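**Hodetti pitches a two-slot toaster at $155**

November 5, 2021. Hodetti says its long-slot toaster will be in stores in December, priced at $155. For that money you get two slots, a lever and a promise of "even browning," which every toaster box makes.

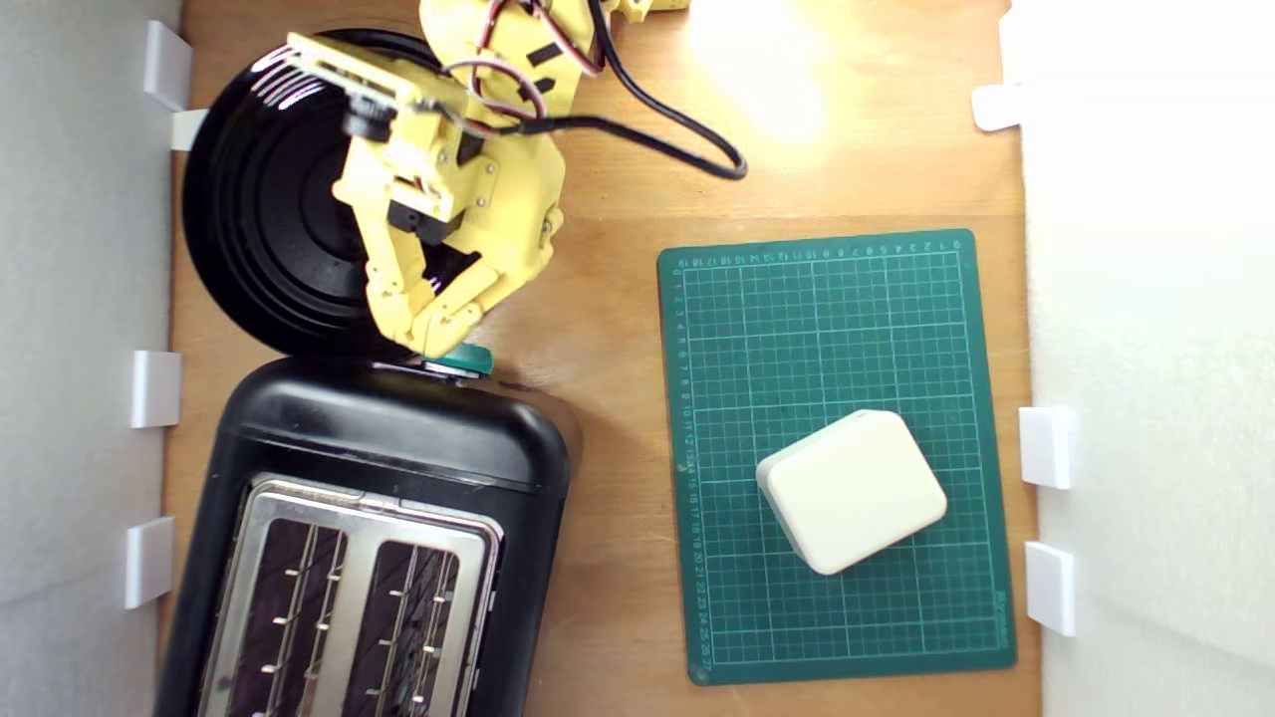
*Black plastic body, brushed steel top, teal knob.*

Arnulfo Giraldo of Hodetti said 600 units are ready. Asked for test results, he offered none.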